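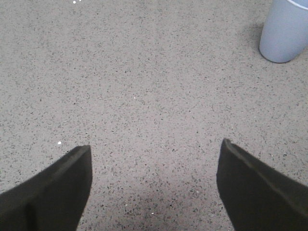
How many times does a person have to show a robot a task before the robot can repeat it?

For our task we needed 195 demonstrations, and the first 58 of them were later thrown out. The number depends more on how alike the demonstrations are than on how many there are.

Student project report, Clodley stream

Our group of three spent the October block teaching a two-fingered arm to pick up small pieces of litter from the floor and drop them in a bin. Knut Bauerfeind supervised. We drove the arm by remote control from a desk, watching the wrist camera on a monitor, and every run was recorded with the joint positions and the gripper opening.

Method

Each run began with the arm in the same starting pose. The operator lowered the gripper, closed it on the item, lifted it, moved to the bin and let go. Runs longer than 500 frames were discarded. We took turns as operator and swapped when someone got tired – usually after half an hour.

The first 58 runs were done before we had agreed on how to approach the item. One of us came straight down, one came in from the side and one stopped halfway to line up. The trained policy copied all three habits and often hovered over the item without closing. We wrote a one-page procedure, came straight down every time, and recorded the remaining 137 from scratch.

We also tried guiding the arm by hand. It was quicker to learn, but our arms kept getting into the camera view, so we went back to remote control.

Results

In the final test the arm completed 56 of 80 attempts. Most failures were at the grasp. Depth is hard to judge from one wrist camera, and on a speckled floor a small grey item is easy to lose. The release over the bin rarely went wrong.

Further work

A second camera at the side would be our first change. We would also record some runs where the operator misses and recovers, as the policy has never been shown what to do after a bad grasp.

14 shares | 3 comments

tamsin_r
Did you keep the 58 early runs? Would be interesting to train on the straight-down ones only.

Flokdale Robotics Club
We had the same hovering problem with our arm. Slowing the operator down near the floor helped a bit.

P. Okafor
What colour were the items in the test set? Can't find it in the report.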